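Home | Trades | Locks and Keys | Keyholding | Contact

Keyholding (alarm response)

Keyholding is the business of leaving a spare set of keys with a firm that will come out when your alarm goes off, so that you don't have to. I've worked in it for years, first at Nedeck and now at Gustent, and I still get asked at parties whether I'm a caretaker or a burglar. This entry is my attempt at the long answer.

How it works

You hand over a full set of keys plus the alarm code. The firm tags them with a number and never with your address, so a lost bunch tells a stranger nothing. When the alarm sounds, the monitoring centre rings us, and whoever is on shift drives over, walks the outside of the building, goes in if it looks safe, resets the panel and writes it up. If a door has been forced we wait for the police and then for a boarding-up crew. Most of the time it's a spider on a sensor - I mean that, spiders are dreadful for it.

At our Plincombe depot we hold keys for 221 premises, mostly shops and small offices, with a few churches and one very large garden centre that I could find my way round blindfolded.

Who uses it

Any business with a monitored alarm needs somebody who'll turn up, and for a long time that was simply the manager who lived nearest. Dong-geon Yeon, who trained me, did it that way for his family's shop before he joined the trade, and he says he once reset the same panel three times between midnight and breakfast! Insurers often like to see a proper firm named, though you should read your own policy and see what yours asks for.

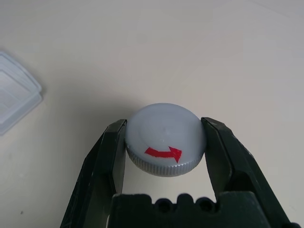
Key storage is the part customers ask me most about. Ours sit in a locked steel cabinet inside an alarmed room, and every set is signed out and signed back in, even if it's only gone for ten minutes. Small loose bits (tags, split rings, spare fob batteries) live in tubs, and I'm fussy about the lids. I like a round cap with fine ridges down the side, like the pale one held in the gripper, as the ribbing gives your fingers something to hold. We do a full audit on the first Tuesday of the month, and Seul-gi Woo reads out the numbers while I check the hooks.

Costs

Firms usually charge a yearly fee with a set number of call-outs included, then so much a visit after that. Ours is 40 pounds for each extra visit, day or night. Joo, the other firm in town, charges 67 but includes the first hour of guarding if a window's gone, so it depends what sort of trouble you tend to have.

Common muddles

A keyholder isn't a locksmith. If you change a lock and forget to send us the new key (it happens constantly) we'll be stood outside at 2 in the morning with a bunch that fits nothing - and you'll get the phone call after all. Tell your keyholder about new codes too, and about any cleaners who start early.

This site uses cookies to remember your settings. Accept | Manage cookies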